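Drerkwood, second floor workroom
Room and window check, Saturday, September 28, 2024
Checked by: Karlijn Claeys
Copy to: Ruben Peeters

1. Floor
Walkway by the window clear of boxes and bags: Yes
Floor strip flat, no lifted ends: Yes
Comment: Pressed along the strip by foot from end to end. Nothing moved. Leave it off the February list.

2. Window
Glass free of cracks and chips: Yes
Frame bars firm: Yes
Seals complete: No
Comment: The seal has shrunk at one lower corner and there is a gap of 3 mm. No damp on the day. Ellari to quote for a new length, same profile as before. Outside of the glass needs a wash - last done in February.

3. Daylight and glare
Blinds fitted: No
Comment: It gets very bright in here by late morning with the sun coming back off the buildings opposite. Two people have asked for blinds. I would go for the roller type, as slatted ones collect dust and the cords get in the way.
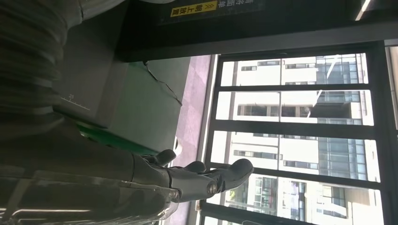
Whatever we choose has to leave the catches within reach. De Haan can measure up on the same visit as the seal work, if Ellari give us a date in time. Budget agreed so far is 200 euros, which will not cover the whole width.

4. Cables
Loose cables kept off the walkway: Yes
Outer covering sound: Yes
Plugs tested: Partly
Comment: 26 plugs on the Jinditum list, almost 50 if the extension leads are counted in. The leads still need labels. Ruben has the printer.

5. Labels and notices
Warning labels readable: Yes
Nothing stuck over them: Yes
Comment: Wipe with a dry cloth only. The spray used downstairs takes the print off.

6. Lighting
All fittings working: Yes
Covers secure: Yes
Comment: One fitting hums when first switched on. Not urgent.

Actions
Seal, lower corner - Ellari, quote wanted before any work
Blinds - De Haan to measure
Lead labels - Ruben
Window wash - Karlijn to book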